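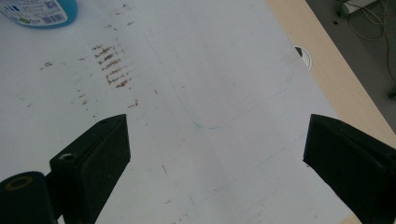 Most faults with a hand-held gripper start at the fingers or the cable, according to Lucienne Hervieu, and a bench check between sessions will find them sooner than a call-out will.

Punow > News > Servicing

Reading time: 2 minutes

PUNOW SETS OUT BENCH ROUTINE FOR PAIRED GRIPPERS

Irdale, March. Punow has published the set-up and servicing routine it uses for the paired hand-held grippers at its Irdale workshop. The same routine will be used at Wivton from April. It covers the grippers, their cables and the table they are used over.

Each pair is now checked after 40 hours of use. The operator opens both grippers fully, wipes the inner faces of the fingers with a dry cloth and looks for chips at the tips. Finger screws are tightened by hand with the short driver kept at the bench. Power drivers are not to be used, as the threads are easily stripped.

The fingers are then closed slowly and opened again five times. If one side lags behind the other, the gripper is taken out of use and its slide is cleaned. A gripper that still lags after cleaning goes back to the repair shelf with a tag giving the fault and the operator's initials.
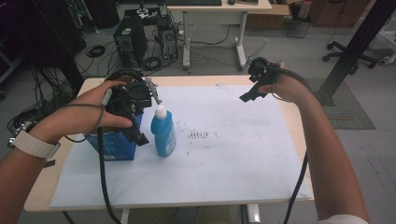
Cables are the second part of the check. The operator moves each gripper through its full reach, left and right in turn, while a colleague watches the signal on the computer. A cable that drops out is replaced whole. Punow no longer repairs cables at the connector, having found that the repaired ones rarely lasted until the next check.

Zeroing comes last, with the grippers open and nothing between the fingers. The reading is entered in the bench log and compared with the previous one. A full check on one pair takes 12 minutes.

“We had three versions of this in three different folders,” said Branwen Landeg. “People were doing the zeroing first and then tightening the screws, so the reading was out before they started.” 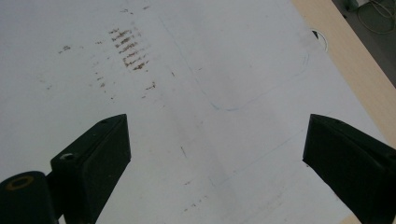 Gripper fingers open above the work surface at Irdale.

The routine replaces the Hamada checklist. Printed copies of the old list should be taken down from benches and recycled. Sites with spare fingers from the earlier set may go on fitting them, in matched pairs only.

Copies of the new routine are available from the Punow servicing desk at Irdale.

ENDS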